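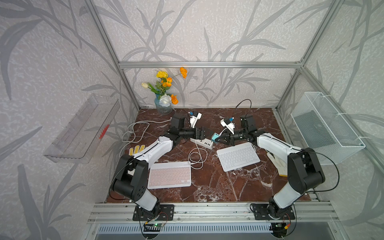

Search minutes and papers Go

Grasine bench group, minutes of the October meeting

Iolanda Honorato took the chair and opened at 4.00, with thanks to everyone who stayed on late to get the two-arm bench ready, which was very good of them all.

1. Last month's minutes were agreed, once Sodell had been spelt properly.

2. Desk-tidying task. We had a long and cheerful talk about how the arms ought to be shown it. Guiding them by hand feels lovely and natural, but your own sleeves do get in front of the wrist cameras, so for Stimon we shall work by remote control (hand guiding stays for practice). The keyboards, the power strip and the white cables all stay in, and so do the gloves and the vase of flowers, as we do want a bit of everyday clutter! Agreed.

3. Numbers. We have 1,190 good runs saved and would dearly like 400 more before the break. Iolanda asked that nobody drive for longer than 30 minutes without a rest, and that both grippers be brought back to the middle before handing over.

4. Vi handbook. Page 8 still gives the old start position. Iolanda to put it right.

5. Any other business. Tea money is due, please.

Closed at 5.10.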